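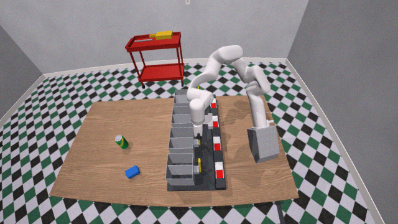

One reply from Cronin Court stated that the food waste service had been a good idea on paper, that the outdoor bin was always too far from the door, and that most people on the upper floors had gone back to using the ordinary rubbish chute by the end of the first winter. The same points were made, in milder terms, in many of the replies received for this project, and they shaped the questions which the report sets out to answer.

# Food Waste Collection from Flats in Clellitz

**Student project report, final version**
**July 16, 2024**

## 1. Background

Clellitz offers a separate food waste collection to all homes within the town boundary. In streets of houses, each home has a small lidded bin which is put out at the kerb. In blocks of flats, residents carry their food waste to a shared bin, normally kept beside the general rubbish store. The material is taken by lorry to the Roteck site outside the town, where it is treated and turned into a soil product for farms.

The service to houses is generally thought to work well. The service to flats is not, and residents' letters to the local newspaper have returned to the matter regularly. The complaints concern smell, distance, broken lids and the lack of liners. There has been less discussion of whether these complaints differ from one estate to another, or of what residents would accept as an improvement.

## 2. Aim and scope

The aim of the project was to find out why residents of flats stop using the food waste service after they have begun, and which changes to the service might bring them back. People who had never used it were included in the survey, but their answers are treated separately and are mentioned only where they help to explain the others.

The study covered two estates: Cronin Court, a group of tall blocks near the railway, and Olletti Gardens, a lower development arranged round a shared lawn. Together they contain 659 homes. The estates were chosen for their different layouts. They are served by the same lorry on the same round, so differences in collection times could largely be set aside.

The treatment process at Roteck was outside the scope of the project.

## 3. Method

A printed form was delivered to every home on both estates in March, with a reply box placed in each entrance hall. The form asked whether the household separated its food waste at present, whether it had done so in the past, what had caused any change, and how the food waste was stored in the kitchen between trips. Space was left for comments. Names and flat numbers were not requested.

The form was followed by short doorstep conversations with residents who had ticked a box agreeing to be contacted and had given a telephone number on a detachable slip. The slips were kept apart from the forms and destroyed when the conversations were complete.

The shared bins were also inspected. Each inspection recorded the state of the lid, the distance from the nearest entrance, the lighting, and whether the written instructions on the bin could still be read. Bins were not opened beyond what was needed to check the hinge, and their contents were not sorted or weighed.

## 4. Findings

### 4.1 Cronin Court

Distance was the reason most often given for stopping. The shared bins stand at the far side of the car park, while the rubbish chute can be reached from every landing. Residents with young children wrote that a separate trip outdoors was difficult to fit into the evening, and older residents mentioned the unlit path. Several households said that they had saved the trip for the morning, found that the caddy smelled by then, and given up.

Lids were the second concern. The inspections found damaged hinges on bins at the northern end of the car park, and replies from the blocks nearest to them were noticeably more critical. Residents in these blocks also reported foxes.

The instructions on the bins had faded. Some residents believed that cooked food was not accepted, although the town's own leaflet says that it is. Others were unsure about bones, tea bags and bread.

### 4.2 Olletti Gardens

Use of the service was steadier at Olletti Gardens. The bins are placed beside the main gate, which most residents pass on the way to the bus stop, and the lids were in good order. Where residents had stopped, the usual reason was the cost of liners. Free rolls had been handed out when the service began, and many households had expected this to continue.

A smaller group had stopped after moving from one flat to another within the development. The kitchen caddy had been left behind, the new flat did not have one, and the household had not known how to request a replacement.

### 4.3 Storage in the kitchen

Kitchen storage was a larger subject in the comments than the project had expected. Flats on both estates have small kitchens with little free worktop, and the standard caddy does not fit under the sink beside the pipes. Households still using the service had often found their own arrangement: an old ice cream tub, a lidded pan kept on the balcony, a bag in the freezer. Residents who used the freezer reported no smell and were among the most content with the service as a whole.

### 4.4 Households that had never taken part

The commonest answer from this group was that they produced very little food waste. Some had not known that flats were included. Hardly any objected to the idea of separate collection.

## 5. Discussion

The findings suggest that the two estates require different measures. At Cronin Court, the position of the bins appears to matter more than any other factor, and new leaflets alone would be unlikely to change the result. At Olletti Gardens, the bins are well placed, and the obstacles are small costs and missing equipment.

The size of the caddy affects both estates. A narrower model would suit the kitchens better, but it would need to be emptied more often, and at Cronin Court this would add to the problem of distance. The two questions should therefore be considered together.

The results have limits. Residents who feel strongly are more likely to return a form, and the reply boxes at Cronin Court were removed for part of one week while the entrance halls were being painted. The survey was carried out in cool weather, when smell is less of a difficulty. The form was printed in English only, and households that use another language at home are probably under-represented.

## 6. Recommendations

1. Move the shared bins at Cronin Court to the paved area beside the main entrances, subject to fire safety advice.
2. Repair or replace the damaged lids at the northern end of the car park before the bins are moved.
3. Print new bin labels with pictures of accepted items, including cooked food, bones, tea bags and bread.
4. Supply liners at Olletti Gardens for a trial period and record whether use increases.
5. Include a caddy and a leaflet in the pack given to every new tenant on both estates.
6. Mention freezer storage in the leaflet as a choice open to residents.

## 7. Further work

A repeat of the survey in warm weather would show how far smell affects the use of the service. It would also be useful to obtain collection weights for each estate. These were requested from Roteck during the project but are recorded only for the round as a whole, and separate figures would require the lorry to be weighed between stops.

The blank form, the inspection sheet and a plan of the bin positions are held with the project file.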